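Draining and Storage of Dishes in a Shared Kitchen

Introduction

The kitchen on the second floor of Tenesum serves 16 residents and has one sink. At most times of day the rack next to the sink is full, and people who want to wash a cup have nowhere to put it. Our group looked at how dishes are set down after washing and whether a different layout would free up space. The work was done in July as part of the home and living course.

Method

We wrote down every item that was placed in the rack and where in the rack it was put. In the first period we changed nothing. In the second period we put up a card with three rules: cups and bowls go base up, nothing is stacked on top of anything else, and dry items are moved out before new ones go in. We logged 699 items in the first period and 724 in the second, which makes 1,423 in total. Plates were counted the same as cups. Cutlery was left out, as it has its own holder at the Tenesum sink.

Results

In the first period most of the overlap was between cups and bowls. A bowl leaning on the pegs takes up the space of two cups, and people then rest a cup against it. The cup often ends up tilted and covers part of the bowl. Of the 699 items, 134 were touching or covering another item and 565 were standing free. In the second period the number touching was lower, but we lost one sheet of the log and do not give a figure for it.

The rule about moving dry items was followed the least. Residents said they did not know where the items should go. We then put a tray beside the rack as a halfway place, and this was used more than the cupboard.

Discussion

A rack with pegs is made mainly for plates. Tapered cups do not sit straight on the pegs and lean to one side even when placed base up. A flat area for cups would be better. We also think the tray should stay right next to the rack, because when we moved it to the other counter it was used for mail.

The log depended on who was in the kitchen, so late evening is not well covered. If we did it again we would use fewer columns on the sheet.

Appendix: rack, tray and containers set out on a table

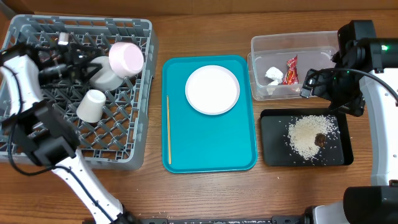
Photo: Trusergate project group, Tenesum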